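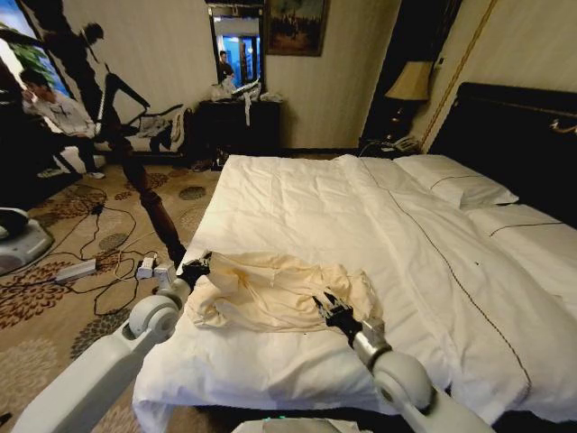
A cream-yellow shirt on a white duvet. Folding on the bed is where most hotel laundry habits begin.

The case against the hotel fold

Every spring, when the linen comes out and the sweaters go up on the shelf, the same promise makes the rounds. Fold your shirts the way the good hotels do, it says, and they will come out of the drawer ready to wear. There are classes for it now. There are boards to fold around, sprays to fold with, and a small shelf of books whose covers all seem to show the same white stack.

I have been folding shirts for most of my life and I don't believe it. I spent much of May trying to be persuaded, and I came away with a neater closet and most of my doubts.

Start with the surface. The hotel fold is taught on a bed, because a hotel room has no better place for it. A made bed is big, clean and roughly at hand height, and it photographs well. It is also soft. Push down on a sleeve to flatten it and the duvet gives way underneath, so the crease you meant to press out simply moves an inch over. A shirt laid on a puffy cover follows every dip in the cover. You smooth the left side and the right side bunches. Anyone who has tried it late at night before an early flight knows the feeling.

A kitchen table does the job better. So does the top of a dresser, if you can find the top of your dresser. Mine has been buried under bags and odd bits of cloth for longer than I would like to admit, and the hotel rooms I have stayed in suggest I am in good company. Give a guest one flat wooden surface and it is covered before the suitcase is empty.

The Kula fold is the version you are most likely to meet. Its instruction card is handsome and printed on heavy stock. You lay the shirt face down, bring the sides to the middle, turn the sleeves back on themselves and fold up from the hem. The card says 90 seconds. My first attempt took almost 8 minutes, and the result looked like something a child had wrapped. By the end of the week I was quicker. I never got near the number on the card, and I would like to watch the person who did.

What the card leaves out is the shirt. It assumes a crisp one, freshly ironed, in a fabric with some body to it. Most of what goes into a drawer isn't that. It is soft, washed too many times and wrinkled before you start, and a fold, however clever, can't take out a wrinkle that is already there. It stores it. A badly creased shirt folded beautifully comes out a week later with all its old creases and a grid of new ones.

Nor will folding do anything for a stain, and I bring this up only because of how often I have folded one in. A faint yellow mark is easy to miss on a pale shirt, particularly by the light of a bedside lamp. Cream and light yellow are the worst for it. Take the thing to a window before you put it away. Check the collar and the underarms, and check the front where lunch goes. If you find something, the shirt belongs back in the wash, and the drawer can wait.
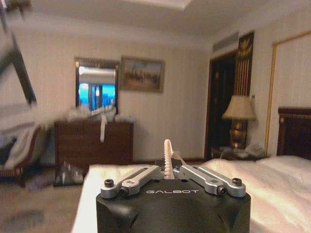 Warm lamplight flatters a smooth white sheet. It is less useful for checking a pale shirt.

Light is the part of the hotel room I would leave behind first. A fabric shade, a brass base and a warm glow on the wall are lovely for reading a menu or falling asleep. They make white bedding look like cream and cream look like nothing in particular. I have matched navy socks to black ones under lamps like that and gone out to breakfast feeling very well put together.

The sellers of folding equipment have an answer to the soft bed, and it is a board. Drodgate makes a hinged one. You put the shirt on it, flip the panels over in turn, and lift out a rectangle. It works, I'll give it that. The rectangles are all the same size and they stack well. But the board has to live somewhere, and in my closet it took up the room of the very shirts it was meant to tidy. I gave it a fair run and then slid it under the bed, where I expect to meet it again when we move.

Putine sells a linen mist to go with all this. You spray it between folds. It smells pleasant, a little like a dry cleaner's on a good day, and the shirts I sprayed were exactly as wrinkled as the shirts I didn't. I tried it on cotton and on a linen blend. I may have been too sparing with it, though at the price I don't see how a person would be anything else.

Then there is the Chiriac method, which has the keenest following and asks the most of you. Its handbook claims 500 folds before your hands know the motion. I made it through the first chapter and a good part of a laundry basket. There is something in it. The handbook wants you to hold the shirt by its side seams and pull gently outward before making any fold at all, and that one step did more for my shirts than the board and the mist put together. It is also what my grandmother did, over the back of a chair, without a handbook.

So I have kept 3 things. I fold on a hard surface. I pull the seams straight first, with both hands, one on each side, and shake the shirt out if it fights me. And I hang anything I mean to wear within a few days, which skips the whole business.

The bed I have given back to sleeping, mostly. It still gets used as a sorting table when the dryer finishes and the kitchen is taken, and for that it's fine. Towels don't mind a soft surface. Neither do pajamas or the T-shirts you paint in. Put the good shirts to one side, over the headboard if it's clean, and do them on the table after dinner.

As for the stack on the cover of the books, I have looked at it closely and I am fairly sure the shirts are new.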